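I had been meaning to get out to the Bestthorpe open day for years, and in August I finally drove over with a thermos and far too many sandwiches. My favorite stop by a mile was Grulard, where the talk was all about wood finishes and I stayed until nearly closing.

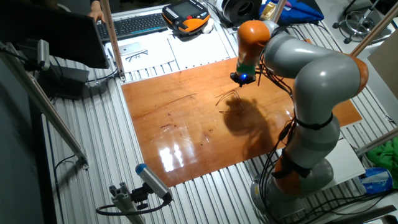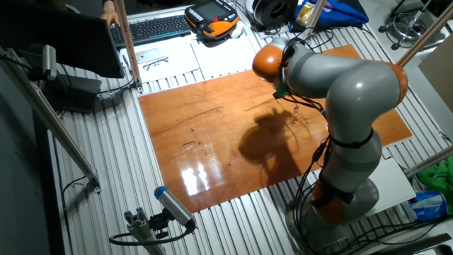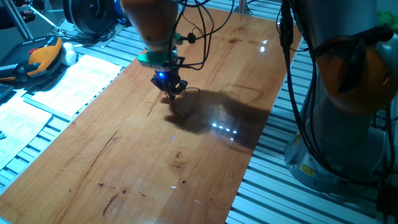
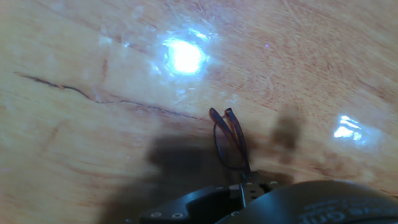
Glossy wood, every time – and I do love a high shine, even if it shows you each little scratch when the lights are on. I came home and looked at my own kitchen table with new eyes, I can tell you. Nikolaidis wrote back, after I sent round my notes, that a crack in an old top should be left alone unless it catches your sleeve, and that too much polish only makes it stand out more. I'm inclined to agree, though my sister would have the filler out before lunch.

The visitor book was up to 232 names when I signed it, and parking was 4 dollars, paid at the gate. Go early if you want a spot in the shade, and bring a cushion for the benches.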